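Candulcombe bench, equipment spending update
4 September 2020

Hi all, quick one from me on where the money is going (and where I'd like the rest of it to go!). The two-arm bench is up and we're working on sorting, foam cubes into plastic bins, pretty humble stuff, but it's telling us a lot about what to buy next.

Spent since June: $2,343 on the second gripper and its mount, plus $342 on cables, bins and a roll of brown paper for the tabletop. The cubes were $39 and worth every cent, I love those things. I got a price from Soltine on spare fingertips too, but I haven't ordered yet.

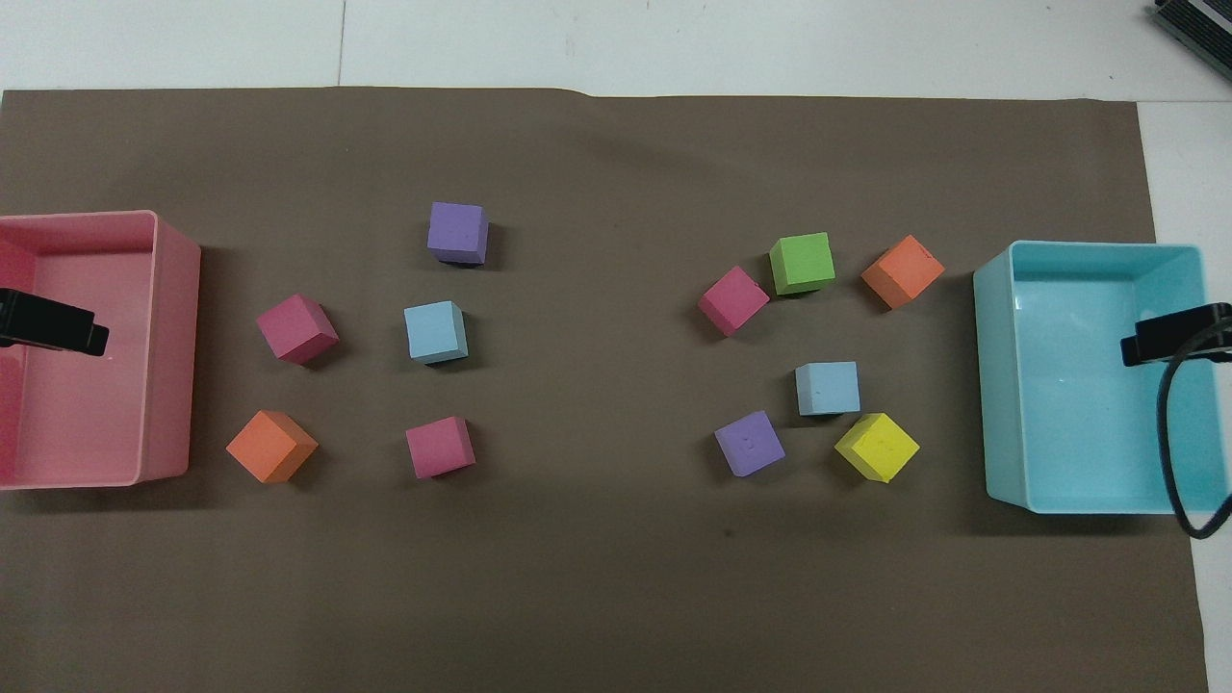 Shabani Koech wrote back on my draft that spares should come before anything new, and that a second set of fingertips sitting in a drawer beats a fancier camera sitting in a quote. Fair point, and I've moved them to the top of the list.

So the ask for next quarter is spare fingertips first, then a proper cable guide for each arm, then the camera if Dudek will hold their price. Ferneck offered us a lease on a bigger table, and I said no for now, the one we have is plenty for cubes.

I still owe you the receipts for the mount. They're coming in a separate email, along with the Soltine quote.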